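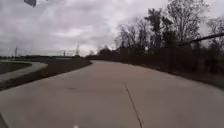
Ticket 232 – delivery/sweeper unit stops where the path forks
Site: Kaltville, park path loop
Unit: Flaner path sweeper, Lundier drive kit
Status: open, workaround in place
Priority: medium

Reported
Unit sweeps fine on the straight, then halts at the split and asks for help. Same spot each run. Wheels ok, brush ok, battery ok. Restart from the panel gets it going for a few metres then it sits down again.

07:40
Pulled the log. Path edge confidence drops where the grass strip comes to a point between the two paths. Dull grass, pale concrete, grey sky, should be easy. Planner keeps swapping between main path and the branch, then times out.

08:15
Cleaned lens cover. No change.

08:30
Raised timeout from 4 to 10 seconds. It just dithers for longer. Put it back.

09:05
Wondered if it was reading the expansion joint as an edge. Masked dark thin lines in the settings. It now ignores the joint but also went closer to the fence side than I like. Mask off again, dont use this near shrubs.

10:20
Ran it with the branch blocked out on the map. 4 runs, 4 clean passes round the bend. So it can do the main path if it isn't given a choice.

11:00
Reply from Ajayi support: "known limit at shallow forks, fix planned for April release". Asked whether that covers sweeping or only driving. No answer yet.

Workaround
Branch stays off the map. Main path by machine, branch by hand with the wide broom.

Note for whoever picks this up
The client asked again if it can be left to do the whole job alone. Told them no. Long plain stretches, yes, it's better at those than I am at seven in the morning. Forks, leaf piles up against the fence, anything wet and stuck down – still a person with a broom. Please dont promise more than that on the phone.

To do
– chase Ajayi re the sweeping question
– re-run with branch back on after the update
– check if the other Flaner unit does teh same, it has the older drive kit
– send client the revised hours for hand sweeping

Leaving open.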